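Stikent (stationery maker)

Stikent is a maker of personalised stationery and school name labels based in Turmont. It was founded by Leonor Figueiredo and Vasco Rocha.

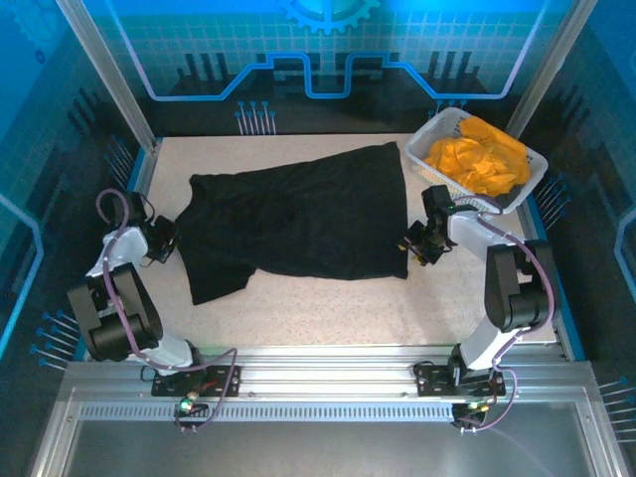
Products

The range covers notebooks, rulers, pencil tins and iron-on labels for clothing. Names of up to 40 characters can be printed on labels, and shorter ones are stamped in foil on notebook covers. Labels are sold in sheets of 200. A plain black shirt label was added one November.

History

The firm began in a rented room above the Baptista print shop, which it later bought. Sofia Louro took over design from Rocha and redrew the lettering. The Drorketti range of gift wrap was dropped after some seven years.

Contact | Copyright Turmont Local Encyclopedia | Back to top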